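Stories > Short Fiction > Family

The Answer Box

6 min read

My aunt Thoa rang at seven in the morning to say she was selling the flat in Wukdale and would I come and do the toy corner, as I was the only one of the cousins who'd ever played in it past the age of ten. This was a bit rude but also true, so I went.

The toy corner was where it had always been, between the heater and the balcony door, and it had spread. Three generations of birthday presents, plus whatever Ánh's kids had left behind when they shifted to Pattinasarany. I put the kettle on, sat down on the floor (my knees had opinions) and started making piles. Keep, give, bin, ask Thoa. The ask Thoa pile got away from me almost immediately.

"You don't need to ask me everything," she called from the kitchen.

"Is this a duck or a boat?"

"Ask your cousin."

I found a jigsaw in a biscuit tin, with 387 written on the lid in Uncle Lâm's handwriting. That was how many pieces he'd got to when he gave up looking for the rest. I found a plastic recorder I'm fairly sure I once bit. And then, under a beach towel, there was the little brown box, and I said a word I don't normally say in my aunt's house.

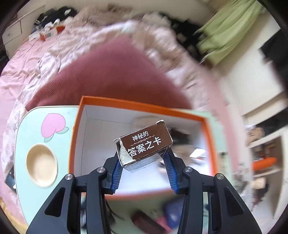 The answer cards, with the peach table beside them.

I'd forgotten it completely! 神秘的答案之卡, the mysterious answer cards. You held the deck, asked your question out loud, pulled one card and that was that, no second goes. Uncle Lâm brought it home from a trip the year I turned eighteen and we were all far too old for it, so naturally we used it for everything. Should Ánh dye her hair? Should Tài ring the girl from the bakery? He asked that one every night for a fortnight, which was against the rules, and every night he got a different answer and went to bed without ringing.

The corner was torn back to the pale stuff underneath. Ánh always blamed me for that and I always blamed Tài.

"Thoa," I called. "The answer cards. Keep or give?"

She came to the door drying her hands and didn't say anything for a bit. She'd asked it something too, once. I knew because I'd been on the balcony with the door open a crack, pinching one of Lâm's cigarettes, and I'd heard her at the table by herself, very quietly, asking whether she ought to go back to work at Movik after the operation or just stop. I never heard what the card said. She went back, anyway, and stayed until she was sixty.

"Did it ever get anything right?" I asked.

"Your uncle asked it if we should buy this flat."

"And?"

"It said wait." She took the box off me and turned it over. "We signed the next morning. He was cranky with it for years."

The kettle clicked off. Down in the street somebody was trying to reverse a trailer and getting plenty of advice.

"Go on, then," she said, and held it out. "Ask it about the sale."

"You ask it. It's your flat."

"I've got the agent from Zevbridge coming in thirty minutes. I don't want to know." She put it on the keep pile, then picked it up again and put it in her apron pocket, and went to make the tea.

Comments (3)

Felista Mwaipopo
Tài ringing nobody for a fortnight, I felt that one. Did he ever call the bakery girl?

gumleaf51
My nan had a jigsaw like Lâm's. We did it every Christmas anyway, holes and all. Lovely story, more of Aunt Thoa please!

Rosellas_mum
I wanted to know what the card told her about going back to work. Cruel of you to leave that out, and I've read it twice looking.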